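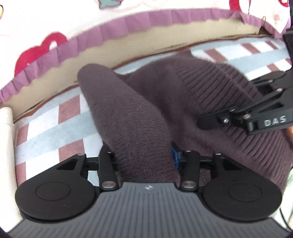
Figure 3. Knitted garment, plum-brown, on a checked surface. Photo: N. Cáceres.

4.2 Presale access and who ended up inside

Back to the Gindlow show. Ilto played one night at the Sala, general floor plus balcony, all tickets through Ostus. Fan club presale first, then a general sale that was over before most people had loaded the page. Presale opened 28 March 2022. Our survey went out in June, after the concert, through two fan forums and the club's own mailing list. 514 usable responses. Incomplete forms dropped, duplicates dropped, see Section 3 for how.

Main result first. Long-term club members did not do better in the presale than people who had joined in the month before it. We expected the opposite, and so did the members. Codes were sent in random order, and the club had said so, but in a line far down the sign-up page that few respondents remembered reading. Many assumed years of membership counted for something. Several were still angry when we asked. One wrote that she had "paid in every year since the first single and got beaten by someones cousin."

Second, the resale question. Fewer members than expected had bought from resellers. More common was a swap inside the fan group: a floor ticket for two balcony tickets, a ticket for a signed album, a ticket for a place to sleep in Gindlow. These trades dont show up in any Ostus record. Berhe and Flanagan coded them separately from cash sales (agreement between coders was good, remaining cases settled by talking it through). A swap was counted once, even when both sides answered the survey.

Interviews filled in some of this. 20 in total, by phone or video, most under an hour. Faustino Bautista did the ones in Spanish. People talked about swaps as favors, with rules -- no price above face value, no trading with accounts newer than the last tour, post a screenshot when it is done. Breaking a rule meant a name on a list. The list was kept by forum moderators and none of them would share it with us, fair enough. We can't say how long it is or how often it was used.

Travel matters too. Respondents from outside the region were more likely to buy before knowing who would go with them, then look for company afterward. Local fans waited. Possibly a matter of hotel prices, possibly just nerves. The survey did not ask and it should have.

A caution on the sample. People who answer a concert survey months later are people who still care about the concert. Casual buyers are nearly absent. So are fans who gave up early, apart from a handful who wrote to Rinaldi directly and are not in the counts. The club mailing list also leans older than the forums. We weighted for age but not for length of membership, as the club would not give us totals for that.

None of this tells us whether the random draw was a bad system. Respondents who got tickets mostly called it fair, respondents who did not mostly called it unfair. Same wording on the sign-up page for both. Section 4.3 takes up what the club told its members afterward, and when.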